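The plates nobody was meant to keep

Why my good china lives in a box and the pastel plastic comes out every night

I own a dinner set. A proper one, twelve places, with a gravy boat and a lid for something I have never identified. It came to me in tissue paper and it has stayed more or less in tissue paper ever since, on the top shelf of the hall cupboard behind the picnic rug. What we eat off is plastic. Pale yellow, light blue and pink, with a little cartoon bear sitting on each, and I have become ridiculously fond of them.

I bought the first lot in Drirberg, at one of those discount shops where the aisles are so narrow you have to back out if someone comes the other way with a trolley. I'd gone in for pegs. The plates were in a wire bin by the register (you know the bin, it's the one that gets everybody) and I picked up three of them because my sister's kids were coming for the weekend and the last time they came we lost a good side plate to the laundry tiles. I figured they'd do two days of toast and sausages and then go in the camping tub.

They never made it to the camping tub. By the end of that week I was eating my own lunch off the blue one, standing at the bench, and by October I'd been back to the bin for more.

Part of it is the size. I'm a chronic over-server, I come from a long line of them, and a dinner plate the width of a steering wheel does me no favours at all. These hold a sandwich and some cut-up apple and that's your lot. If you want more you get up and get it. Part of it is the rim, which is raised just enough to stop peas making a run for it, and I say that as a grown woman who still chases peas. And a fair bit of it is just the colours! My kitchen is white on white on white, a decision I made in a showroom with nice lighting and have had mixed feelings about ever since. Put a few pastel plates down on that table and it looks like someone lives there. 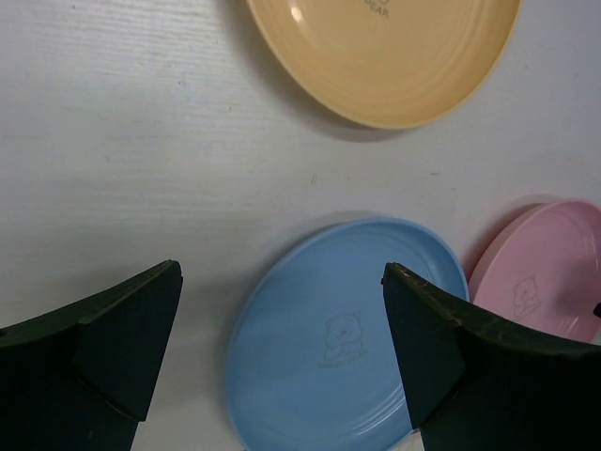 Can you use this sort of plate for hot food?

It depends on the plastic, so turn the plate over and look for a marking before you do anything else. If there's no mention of heat or the microwave, dish up food that has cooled a bit and do your reheating in a glass or ceramic bowl.

I learned the microwave lesson on a different plate, a melamine one from a set called Pamano that I'd had since my share house days. It went in with half a serve of lasagne and came out smelling like a hot car. I don't microwave any plastic now, marked or otherwise, and I don't miss it. The lasagne goes in a bowl, the bowl goes ding, the lasagne goes on the plate. One extra thing to wash.

Washing up is where I get a bit particular, so bear with me (sorry). Soft sponge only. The green scourer will take the shine off plastic faster than anything, and once the surface is all fine scratches it hangs on to tomato like a grudge. If you do get an orange plate after bolognese, a paste of bicarb and water left on for 30 minutes will shift most of it, and a morning on the back step in the sun often does the rest. I wouldn't leave them out there all summer, though. I did that with a jug once and it went brittle.

The table has had its own adventures. It's white too, with a faint grain running along it, and it shows everything: scuffs, specks, the ring from a mug somebody put down in a hurry. For years I policed it with coasters and placemats and a tone of voice. The plastic plates have relaxed me on that front because they're light and they don't gouge when a child drags one across to show you the bear. I put the placemats in a drawer and I couldn't tell you which drawer.

Then there's the question of who gets which colour, and if you don't have kids in your life you may think that isn't a question. In our house it has caused tears. The blue one is the one everybody wants. I tried a roster and abandoned it before breakfast was over, and the system now is that whoever sets the table picks last. It has done wonders for my own chances, since I hardly ever set the table anymore. 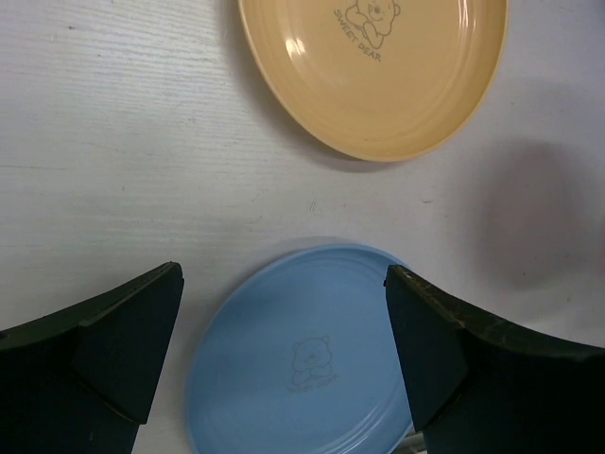

Yellow and blue, both with the seated bear and the words "Sweet Pear".

I did try to go upmarket. There's a homewares shop in Sekance with a lovely range by Heo, all speckled glazes and wobbly edges, and I stood there holding a salad plate for so long that the girl offered me a chair. It was gorgeous. It also weighed as much as a housebrick, and I thought about my dishwasher rack and my wrists and the laundry tiles, and I put it back and bought a tea towel.

My mother, who gave me the dinner set, has been very restrained about all this. When she comes for lunch I offer to get the china down and she says not to go to any trouble, and then she has her quiche off the pink plate and turns it a little so the bear is facing her. Last visit she asked where I'd got them. I've promised to check the bin next time I need pegs.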